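Courses > Film and Animation > Adaptation for Young Audiences > Handout 2

Reading time: 5 min

The Borrowed Narrator

Last session we watched the first half of Dalline, and several of you wanted to know why the story had been taken away from the girl who lived it and handed to her grandmother's dog. Fair question. Octavian Jitaru's script makes that swap on page 2, and the book's admirers have been writing letters ever since.

Rochelle Partington's novel is told in the first person, by a child who leaves out whatever frightens her. Readers fill the gaps. An animated film has a harder time with gaps, as something has to be drawn in them. Jitaru's dog sees the things the girl won't mention, and being a dog, has no opinion about them.

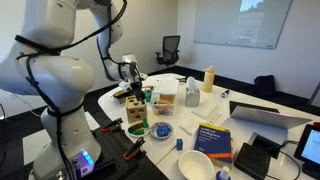 A borrowed narrator costs you something, though. Count the scenes in which the dog has to be in the room for no good reason. Graça Peixoto got to 36 in her essay (in your reader, missing a page, sorry) and she was being kind. By the train sequence the animal has better travel papers than anyone else in the family.

Compare Vieira, directed by Kaede Mizuno, which keeps the child's voice and lets the backgrounds do the telling. The wallpaper gets older while she talks. Some of you will find this moving and some of you will find it slow – both groups should come prepared to say at which shot.

For next time:
- Read Peixoto, what there is of her.
- Pick one scene from Dalline and retell it in 50 words with no dog.
- Note any line that exists only to explain where the dog has been.

Please don't choose the kitchen scene. Everyone chooses the kitchen scene.

Shares: 2 | Comments: 0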